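The Small Label Making Big Noise in Hotham
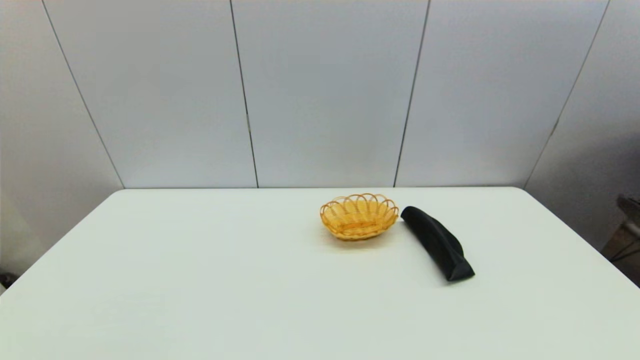 By the Music Desk
31 Oct 2022

Put on the new Skivis record and the first thing you hear is somebody laughing, then a snare hit, and then you're off! It opens with 44 seconds of the band falling into time with each other (the drummer gets there first, the bass last) and I have played that bit more than any chorus this year.

Skivis are a four-piece from Hotham, and the album, Gelell, is their first for Khasawneh Records, a label run out of two rooms over a shoe repair shop. Khasawneh has put out only 5 records so far and every one sounds like it was made by people who couldn't wait to get to work. The early ones were mostly folk. This one has horns, a borrowed organ and a whole song built on hand claps, and it still fits right in with the others.

The band cut the basic tracks in three days, all playing in the same room, with the amps out in the hallway to keep them off the drum mics. You can hear the bleed anyway, and I love it. On "Slow Ferry" the guitar seems to come from down the street, and when the horns walk in halfway through, the whole song gets up on its toes.

Side two is stranger and maybe better. "Paper Coat" drops the drums completely and leaves two voices and that organ, wheezing away like an old dog. Then comes the title track, seven minutes long, which the band used to close their shows with before they had a name for it.

The first vinyl run is small, with a second pressing due in November, and the label is still mailing out orders with a handwritten lyric sheet folded inside. Mine has a verse crossed out and a better one squeezed in next to it. The band plays the Hotham Grange next month, in a room that holds 60, and I already have my ticket.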